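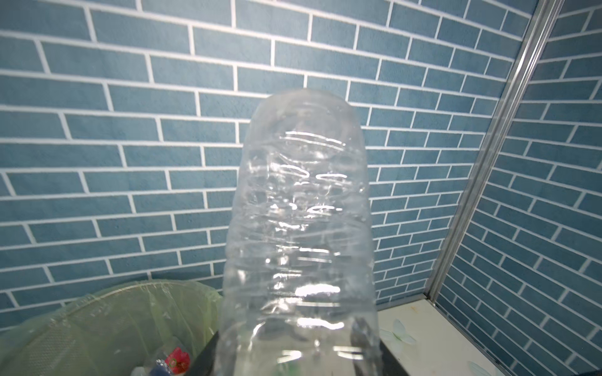 The program group for the Edstead Symposium on Letters and Migration met on Saturday, May 30, 2026, in the upstairs reading room at Fotside Library. The meeting opened at ten, or would have, had the door code matched the one in the email. Seven members were present and two sent regrets, one of them from the parking lot. Minutes of the last meeting were approved after the word "lively" was changed to "long." Before the agenda proper, a member asked that refreshments be settled early this year. The clear plastic water bottle, ribbed, thin-walled and empty, was accepted as a fair symbol of how last July's second panel ended. A water station will be requested for both floors.

1. Submissions
The call for papers closed with 35 abstracts received. Of these, 30 fit the theme. The remaining five were described by their readers as "ambitious." One concerned bridge design and mentioned a letter once, in a footnote. The group agreed to accept it if the author will move the letter into the main text.

2. What counts as a letter
Carried over from March and April. The group again considered whether voice messages, cassette tapes and grocery lists mailed overseas are letters. The case for the grocery lists was stronger than expected. Agreed: anything one person sent another across a border may be discussed, and the chair of each session may stop it being discussed at ten minutes.

3. The Lenell papers
The library has finished sorting the collection of family correspondence between Edstead and Lenell. It comes to 561 items in four languages, with a fifth that two members each claim to recognize and do not agree on. So far 228 have been translated. The exhibit will show a small selection in the hallway cases. A proposal to lead with the romantic letters was set against a proposal to lead with the ones about money. It was pointed out that these are largely the same letters.
Action: wall text to be drafted in plain English, then read aloud to someone who has never been to a conference.

4. Bilingual readings
Three readers are confirmed. The group discussed whether the original or the translation should be heard first and took a vote, which tied. The readers will be asked, an idea that had not come up before.

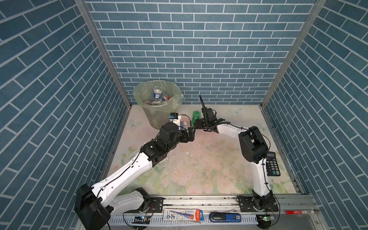
5. Registration
Wada, the sign-up system, still requires every attendee to enter one home country and will not accept two, or none, or a comma. Given the subject of the symposium, this was felt to be unfortunate. The form will be changed to an open box. If Wada refuses the open box, the question will be dropped.

6. Program booklet
Cover colors remain unsettled. The printer needs an answer by the end of next week. The member who prefers green was reminded that the printer's green is closer to mustard.

7. Other business
The keynote title is still "Title to Come." Two people have already written to say how much they look forward to it.
The projector in the large room will be tested with sound this time.

Next meeting: same room, same hour, with the door code to be sent again. Adjourned at 11:50.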